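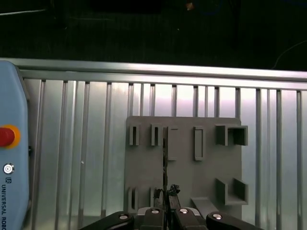
A gray holder board against the slatted aluminum panel.

About Pramberg

Pramberg makes holder boards and small fixtures for workbenches and assembly stations. The company was started by Yhon Sotelo, who still draws most of the new parts himself. There are 28 of us, in one building on Naciri Road.

A board is a flat plate with holders standing out from its face: slots, tabs, open frames, cups. The customer sends us the parts or tools that have to be kept at hand, we measure them, and the layout follows from that. Slotted holders are what people order most. Cups come second, mainly for loose hardware.

Our catalog lists 323 standard holders. If none of them fits, we make one. A custom holder normally ships in four working days, a full board in two weeks.

Boards can be mounted on slatted panels, extrusion rails or a plain wall. Please tell us which when you order, as the mounting hardware is different for each. Replacement holders are sold singly.

We moved from Drimden to the present building in July 2019. The front counter is open Monday through Friday, and parts can be dropped off for measuring without an appointment.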